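Walking our street after dark - lights, curb, what to wear?
Posted by Harpreet Doucette in Neighbourhood and Outdoors

Hi all, I've started doing my walk at night because of work, usually out the door by 9:30, and our street is a lot darker than I'd realised. There's one streetlight I can count on and then long stretches with trees on both sides. I've got a cheap 600 lumen torch that makes a nice bright puddle at my feet and not much past it. I stepped off the curb wrong on Monday and rolled my ankle (fine now, just grumpy). Do I need a better light, or different clothes, or do I just stick to the sidewalk and go slower?

Folke Lundgren
Sidewalk. And report the dark bits to council, they do fix them sometimes.

Maite Pacheco
Hi Harpreet! I've walked at night for years, mostly with my neighbour, and I'd leave the torch alone for now. Tilt it up so the bright patch lands a few steps ahead - you'll pick up the curb much sooner. Mine is a Gridham, it cost me $61 and I'm not convinced it's any better than the old one.

Clothes make the bigger difference, I reckon. Pale top AND pale pants, because legs vanish first if they're dark. I used to go out in a navy tracksuit and my own husband drove straight past me, waving at nobody!

A street at night:

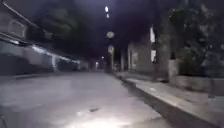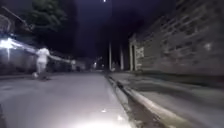
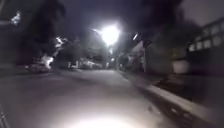 The other thing is your eyes. Give them a few minutes out the front before you set off, and don't look straight at porch lights or the streetlamp, or you'll be blinking for the next three driveways. If a neighbour's porch light is a real shocker, ask them nicely to angle it down. Ours did it the same week and I took him a banana loaf. Hope the ankle's behaving - strap it for the first few walks anyway.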